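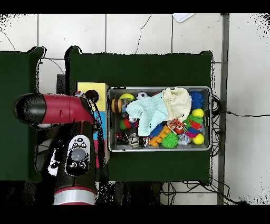 It was high time the old meteor logs went online, one reader wrote, as the paper copies are getting hard to read.

Home News Events Join Contact

Filed under: Community Astronomy

Gavex will open its meteor log archive to amateur observers in December. The archive holds 149 logbooks from the Gastmont and Ovik clubs. 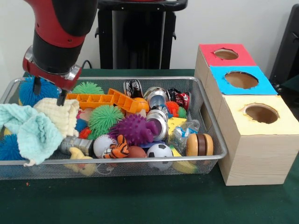 Wire-mesh basket with a mint-green cloth over the rim

Observers can search by shower, night or site, and send in corrections. Entry is free.

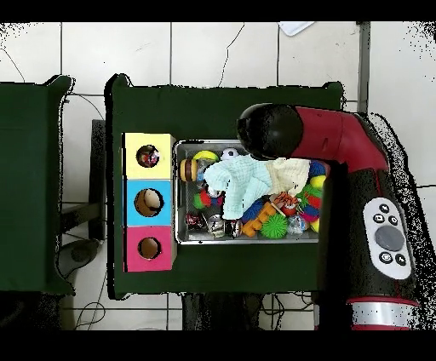 Meteor counters are invited to help type up the last seven logbooks at Gastmont. Sessions run for three hours. Look for the dark green tables on the white tiled floor and bring your own laptop.

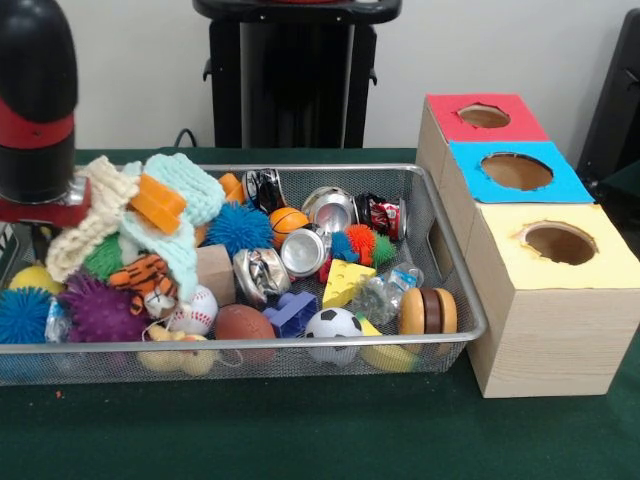 By Gavex Media Desk, Gastmont

Four of the logbooks cover the Stöcker site and include colour sketches of fireballs. Scans of these will be added first.

Last updated: 7/3/20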